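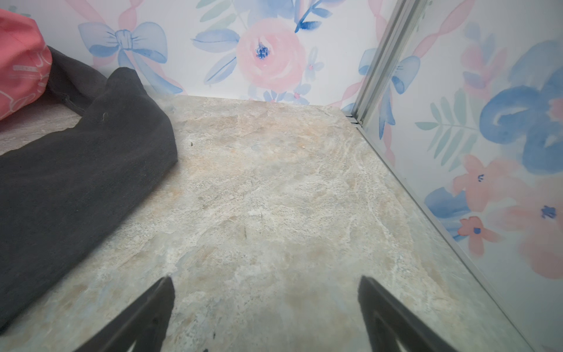
Ticket opened against the grasp planner, Urnimix branch, severity "annoying." Since the last merge, the planner refuses to propose a grasp on dark cloth in the small booth and proposes plenty of grasps on things that are not cloth. The gray fabric along the left side is the target. The planner's top candidate, with a confidence I would be embarrassed to have about my own name, is the big pink rose on the back wallpaper. Second choice is the blue bow next to it. The fabric places nowhere in the list.

Reported by: Felicja Kołodziej
Assigned to: Hòa Văn
Component: perception / segmentation, possibly planning
Date: Nov 20, 2023

Steps to reproduce
Start the stack with the default booth profile. Move to the look-down pose with fingers open. Request grasp candidates for class "textile." Receive wallpaper.

Expected: a pinch on the raised fold near the top of the fabric, which is the obvious place to grab it.
Observed: a plan that would drive the fingertips into the back wall. The collision checker rejected it, so full marks to the collision checker.

Comment, Hòa Văn
Can you attach the depth overlay and the candidate dump? Also, which Fallodari build? There are two and they both call themselves "stable."

Comment, Felicja Kołodziej
Attached. It's the one that prints its version number as "unknown." Segmenter output has the floral walls as textile, instance 1, and the marble-patterned floor as textile, instance 2. The fabric is labeled "background." I suppose from a certain point of view we are all background.

Comment, Hòa Văn
OK, two separate problems.

First, the fabric. It is dark, matte and a bit fuzzy, and depth over it is mostly holes. The new filter throws out any segment with too many holes before the classifier gets a look. Threshold is 70 percent valid pixels, set in March by someone whose initials are mine.

Second, the walls. The merge replaced the training list, and the new list is heavy on printed bedding. Show the model roses and bows on white and it says duvet. I can't really blame it.

Comment, Teresa Mazurek
Please don't fix this by masking the walls with a hard-coded box. We did that for the last booth and then spent a week wondering why the planner ignored everything near a corner.

Comment, Hòa Văn
I was about to fix this by masking the walls with a hard-coded box.

Comment, Teresa Mazurek
I know. I saw the branch name.

Comment, Hòa Văn
New plan. Fit planes to the depth cloud, drop any segment that lies flat on a vertical plane, and do this before ranking. Costs us a few milliseconds. For the fabric, I fill the holes from the edges of the segment and mark those points as low trust, so the planner prefers the fold if the fold has any real depth and falls back to the border with the floor if it doesn't.

Comment, Felicja Kołodziej
Tried it on the saved logs, 2,455 requests. Wall grasps are gone. Fabric comes back as a candidate, but now ranked below the metal strip along the bottom of the right wall. Progress of a sort — at least the strip is a thing you could in theory touch.

Comment, Hòa Văn
Strip is shiny, its depth is noisy, and the noise looks like a ridge. The ranker likes ridges. There's a roughness penalty in the config, set to zero and commented "TODO tune." Setting it to something other than zero.

Comment, Renata Stępień
Before this gets merged, somebody check the point cap. Hole filling adds points, and the planner silently truncates at 3,000 per segment. It doesn't log a warning. I asked for one and the request was closed as "works as designed."

Comment, Hòa Văn
Yep, we were hitting it. It kept points from the near end of the cloth and dropped the fold. Downsampling evenly now, and I added the warning. It's in capital letters.

Comment, Felicja Kołodziej
Rerun on the same logs: fold is the top candidate wherever it has usable depth. Haven't run it on the arm with this profile yet. The coral-pink bag in the back corner still gets labeled "textile," which, being fabric, it is, so I'm leaving that alone unless somebody wants a separate class for bags.

Comment, Teresa Mazurek
Somebody does. Separate ticket, please.

Status changed from Open to In Review. Reviewer: Renata Stępień. Linked: "Rename one of the two stable builds."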